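Robot Software Laboratory, Unit 8
Grasp Planning and the Servo Loop in the Swai Simulator
Notes revised 11/5/21

8.1 Scope

Unit 7 ended with a planner that returned a collision-free joint path to a named pose. The present unit covers the last part of that motion, from the pre-grasp pose down to finger closure, and the software that decides when each stage is finished. Students should have the Swai simulator installed and the Stevosby planner package building without warnings. The Andetti message library is needed only for section 8.5.

The task is a single pick from a container on a table. It is split into four states: APPROACH, DESCEND, CLOSE, LIFT. Each state has an entry condition, a controller, an exit condition and a timeout. A state that times out returns control to the planner with an error code. It does not retry on its own.

8.2 Frames and the approach axis

All grasp poses are expressed in the object frame and converted to the base frame once, at entry to APPROACH. Converting on every cycle looks harmless but lets noise in the object estimate leak into the commanded path. If the estimate changes by more than the tolerance in the parameter file, leave the state and replan.

The approach axis is the z axis of the tool frame. For container picks the planner is told to keep this axis vertical within the angular tolerance and to leave rotation about it free until the grasp sampler has run.

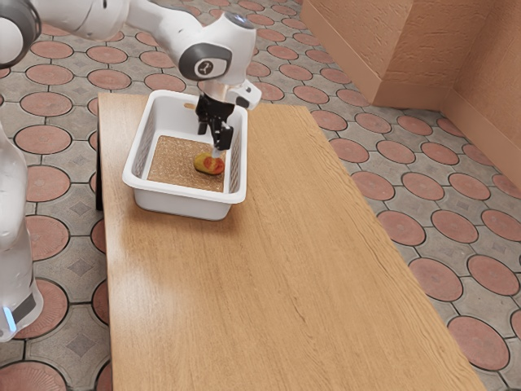 The pre-grasp pose is computed by backing off along the approach axis from the grasp pose. The size of the offset is a compromise. Too large, and the descent is long, with more room for tracking error to build up. Too small, and the fingers are already among obstacles when the planner hands over to the servo loop. With the fingers open over the fruit and their tips already inside the basket opening, the walls have to be in the collision model before the handover takes place. A bounding box around the basket will not do, as the whole interior is then marked occupied and every grasp is rejected. Model the floor and the four walls as separate boxes. Slots and handle cutouts can be treated as solid.

The sampler proposes rotations about the approach axis and discards those in which either finger, opened to full width, touches a wall. Remaining candidates are ranked by clearance first and by joint travel second. Set the sample count to 300 for the exercises. Larger counts slow the planner and rarely change the first-ranked candidate.

8.3 Perception input

The pose estimator receives a color image and a depth image, segments the support surface, removes it, and fits a simple primitive to each remaining cluster. Fruit is fitted as an ellipsoid. Only the center and the shortest horizontal axis are passed to the grasp sampler.

Two failure sources should be understood before tuning anything:

- Highlights. The renderer produces specular reflection on the tabletop. A color-only segmenter may split the table at the edge of a highlight and report the bright region as an object. Use depth to confirm every cluster.

- Truncation. An object that meets the image border has an unreliable center. The fit still converges, and the residual can be small, so the residual alone is not a safe test. Check the cluster mask against the border and set the truncated flag. 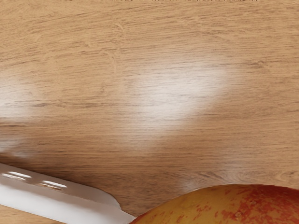
Grarnton objected on the course list that discarding every truncated cluster throws away information the planner needs, and that an object with a bad center is still an obstacle. The objection is correct. The revised rule is as follows: a truncated cluster is removed from the list of grasp candidates but kept in the collision scene, with its box extended past the image border by the padding parameter. The apple in the lower right corner would be handled in this way, and so would the white knife at lower left. Neither may be grasped from that view, and neither may be driven through.

Students who wrote their filter against the earlier notes should change it before starting Exercise 3. The padding parameter is read at startup only.

8.4 Descent control

In DESCEND the arm is driven by a Cartesian velocity controller. The reference is a straight line in the base frame from the pre-grasp position to the grasp position. Lateral error is corrected proportionally. Vertical speed is scaled down as lateral error grows and reaches zero at the lateral limit, so the tool cannot continue downward while it is off the line.

Let e be the lateral error, L the lateral limit and v the nominal speed. The commanded vertical speed is

v_z = -v * max(0, 1 - e/L)

The exit condition is met when the height error stays under tolerance for 8 consecutive cycles. A single-cycle test is not acceptable, as it may fire while the arm is still moving. The state timeout is 17 seconds.

Floor clearance needs a separate check. The basket floor carries a mat, and the grasp height must be taken from the top of the mat, not from the tabletop. Using the tabletop height puts the target inside the mat. The contact solver then pushes back, the height error never settles, and the state ends in a timeout that looks like a gain problem.

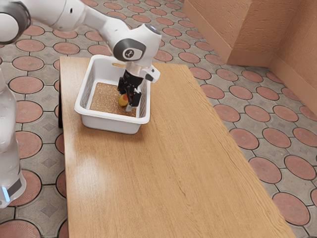
Figure 8.3. Gripper low in the basket, fingertips beside the fruit and close to the mat.

A lateral offset between the fingers and the object must be judged in the tool frame. From an oblique camera, a fingertip may overlap the object in the image without being in line with it. Log the object center in tool coordinates at every transition and use that record when diagnosing a missed grasp.

8.5 Exercises

1. Replace the single bounding box in the supplied scene file with five boxes. Report the number of rejected samples before and after.

2. Implement the speed scaling above. Plot e and v_z against time for 20 descents.

3. Add the truncated flag and the revised collision rule. Publish both lists as Andetti messages.

4. Raise the grasp height in small steps from the top of the mat until CLOSE fails. State which exit condition reports the failure first.

Submit source, parameter file and logs in one archive. Plots without axis units are returned unmarked.

Robot Software Laboratory | Course handouts | Contact the course office | Back to top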